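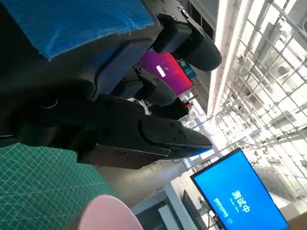
**Figure 4.** Display showing magenta to red, with a small blue and white panel beyond it.

### 4.2 Surfaces and screen light

The Kistley room was set up as a shared workspace, and most of what people did there depended on being able to see fine detail. We measured light at the work surfaces in December, first with the ceiling lights on and the displays dark, then with the displays on. The first reading averaged 433 lux and the second 400 lux, as the ceiling lights were turned down slightly to cut glare.

A saturated display (Figure 4) changes how nearby colors look. Users told us they moved pale paper away from the screens before matching it. Cutting mats raised a different problem - the printed grid is fine and low in contrast, and diagonal lines
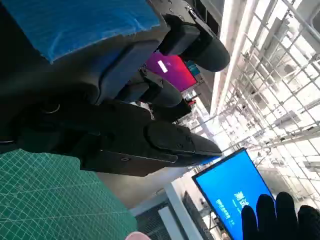

are easily confused with the square ones when the light comes from one side. Of the 208 survey replies, 60 mentioned trouble reading a grid. Foley found a similar pattern at Farcombe, where the mats were lit from a single window. We therefore treat lamp position and screen color as separate factors in Section 5.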